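The Arm Is the Cheap Part

Every February the budget requests go in, and lately a fair share of them contain a robot arm. The quote looks tidy. It has a price for the arm, a price for the gripper and a line called "integration" that somebody has rounded to a pleasant number. I would ask to see the workings behind that last one before signing anything.

Cukberg, a linen service with 7 sites, planned to automate the handling of towels and small cloths at one of them. The supplier, Merkanero, put the hardware at 45 percent of the total. By the time the site was ready, it had slipped to 39. The arm had not become cheaper – everything around it had grown.

Cloth is a miserable thing to automate. A box has corners and keeps them. A piece of fabric drapes, bunches and hides its own edges, and a gripper that closes nicely on a carton may come away with two layers or none. Sales demonstrations tend to use one item, freshly laid out, under good light. Ask for your own stock, in the state it reaches you. 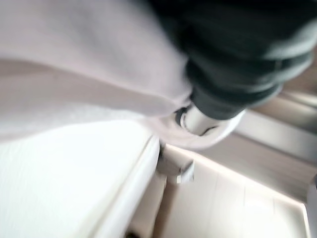 What the quote leaves out

Pale cloth next to a white surface, with the arm on the move, gives a wrist camera very little to work with. Better lighting or a darker work surface may help, and both cost money. So do spare gripper pads, guarding, floor work and the hours your best people will spend babysitting the cell.

Doucette, the rival bidder, offered a lease with a service visit included. It reads well until you reach the clause on "soft goods", where the promised pick rate no longer applies. Ballerlow, whose software both bidders resell, charges by the arm and renews every year.

My own rule is to hold back 40 percent of the budget until the machine has worked a full shift on ordinary stock. Suppliers dislike this. Cukberg's did too, and agreed to it in the end, with the payment terms moved to an appendix.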